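Trokwood Community Forum
Events and Visits > Open Day, Home Handling Program

Bultari_Outreach
Posted May 12, 2024

On behalf of the Bultari outreach office, we thank all members who attended the open day. The demonstration covered tidying and sorting in a furnished bedroom using hand-held grippers. A total of 121 visitors registered, and each group was admitted for 10 minutes. Members are invited to record their observations in this thread. Comments will be forwarded to the program staff without editing.

ridgeline70
Thank you for arranging the visit. My group was shown the small-objects portion. I had expected a bare test bench and a row of plastic blocks, as at the Mahlangu open day last August. A bedroom with a made bed and clothes still to be put away is a more demanding setting, and I believe it was the correct choice.

The part I found most instructive was the jewelry. Beaded bracelets tangle with one another, and a metal watch band catches on whatever lies beside it. I would ask that future sessions allow more time at that point. 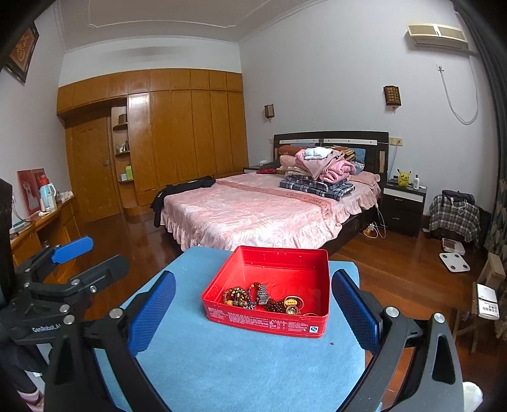
The operator in my group was courteous and answered questions between attempts, but 10 minutes did not permit much discussion. I also did not hear a clear explanation of how a successful attempt is defined. Is it one item lifted, or the whole box cleared?

Tenis_member
I must respectfully disagree with the previous poster on the choice of room. A furnished bedroom is pleasant to visit, but it is difficult to compare one attempt with the next when the surroundings are so varied. The Mahlangu bench was plain, and for that reason visitors could follow what was being measured. I would have preferred to see both.

I would also note that the program sheet used the word "robot" on its first page. A tool held by a person is a different matter, and the sheet should say so. Several visitors in my group left with the wrong impression.

Bultari_Outreach
We acknowledge both comments. In reply to the question from ridgeline70, an attempt is recorded as successful when one item has been lifted and set down at the marked place without a second item following it. Clearing the box is recorded separately.

With regard to the program sheet, the wording will be corrected. The hand-held tools are used to record how a person performs a task, and those recordings are later used in training robots. This was stated at the welcome desk but was omitted from page 2 of the sheet.

quietharbor
I attended with the final group. I have no objection to the furnished room. My parents' home looks much more like that than like a bench, and any machine that is meant to help them will have to manage beads and folded laundry.

My concern is the viewing arrangement. Those at the back could see very little of an object as small as a bracelet. A screen in the hallway would resolve this.

Tenis_member
I accept the point about the home. My request for a plain comparison stands.

ridgeline70
I support the request for a screen. I would also have no objection to a bench beside the bedroom, provided the time in the bedroom is not shortened to make room for it.

Bultari_Outreach
The requests for a screen, a comparison bench and longer sessions have been entered for review. This thread will remain open for further comments. Members who did not receive a corrected program sheet may ask for one at the Trokwood front desk.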